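I sold my unit in July and used Closora to do most of the legwork, so this is my go at reviewing it while it's all still fresh. It's an app for people selling a place – you put in your address, it lines up agents side by side, and then it keeps your paperwork and inspection times in one spot. I paid $220 for the full version.

## Setting it up

Easy enough! I had the profile done before my cuppa went cold. It asked for floor area (74 square metres, if you're curious), the body corporate fees and what I'd spent on the kitchen. The one thing that drove me up the wall was the postcode box, which kept jumping back to 2155 every time I changed screens. My sister-in-law Yurani had the same trouble on her tablet, so I don't think it was me.

## Comparing agents

I loved this part. You see the commission, the marketing costs and what each agent has sold nearby, all on one page (I'd been doing it on the back of an envelope). Wilmer Bermúdez came up second on my list and I wouldn't have rung him otherwise. His quote had $3945 for advertising, and the app showed me which bits were optional, so I dropped the glossy brochure and kept the signboard.

I did try Triketti first, which is free, but it sent my number to everyone and the phone didn't stop for days.
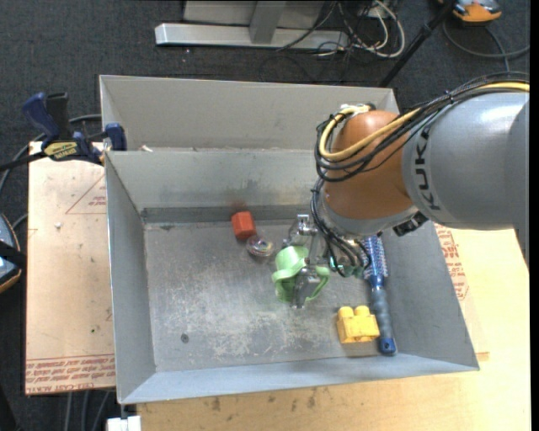

## The inspection planner

A bit of a mixed bag. Buyers can book their own times, and the reminders are great, but if you move one inspection it shuffles the others along without asking. I had Huệ Nghiêm, a lovely woman who was downsizing, turn up while I was still mopping the bathroom. She was very gracious about it.

## Help and support

Chat only, no phone. A-yeong Jang answered both times and fixed my missing contract upload in a few minutes. Weekend replies were slower.

## Would I pay again?

Yep, for the agent comparison alone. I'd give it four out of five, and I'd get that last star back on the board if they sorted out the postcode box.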